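Opinion > Columns > Robots and Software

Your data tools deserve better software

By Neema Kariuki
4/3/23

Print this article | E-mail this article

I've been in the same argument with Obadia Mabula for a month now, so I may as well have it in public. He thinks the next round of work on Rurneck should go into a bigger policy. I think it should go into the boring little program that sorts our demonstrations, and I'll go further - I'd freeze the policy until August.

We had 300 demonstrations of bathroom tasks when I went through them by hand. In 27 of them the gripper pose jumped sideways partway through, the kind of jump no human wrist makes. The training code swallowed every one. It has no opinion about wrists! 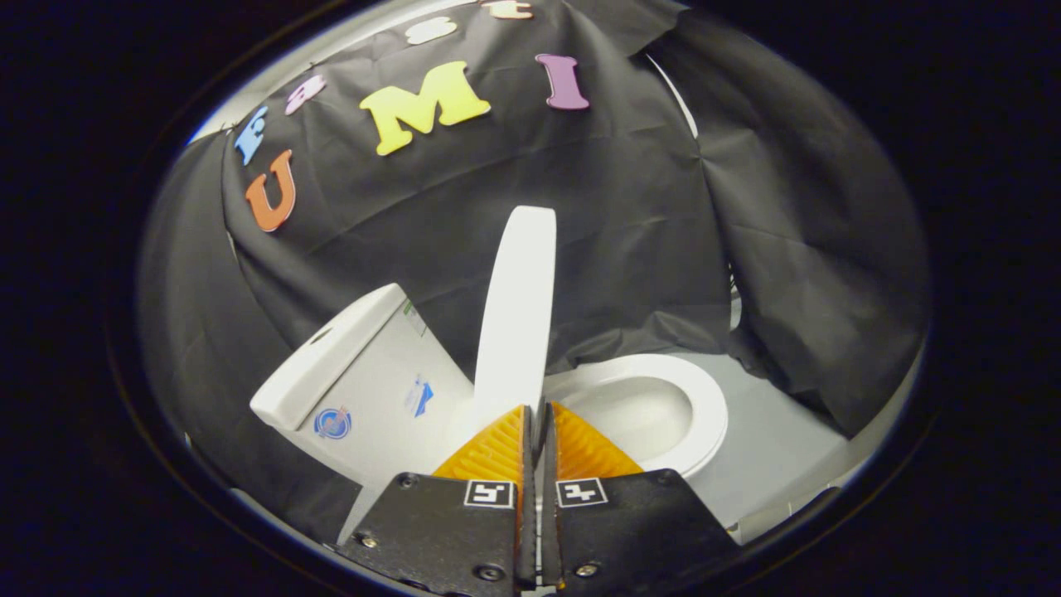

Obadia says a large enough model will average that stuff away, and sure, maybe with 1000 clips it would. But a toilet is a mean thing to track against. It's smooth and white, and a lid standing up looks very different from a lid lying down (go tell a feature matcher that they're the same object). If the pose estimate slips right when the fingers get close, you've lost the only part of the clip you wanted.

So what would I build? A check that runs before the person collecting has walked away. Flag the jumps, plot the finger opening next to the path, and let them redo the take on the spot. Chepkoech Mussa wrote a rough version in an afternoon and I've been using it ever since, crashes and all.

Obadia still wants his bigger model. He can have it, as far as I'm concerned, once the sorter can read a folder of 500 clips without falling over.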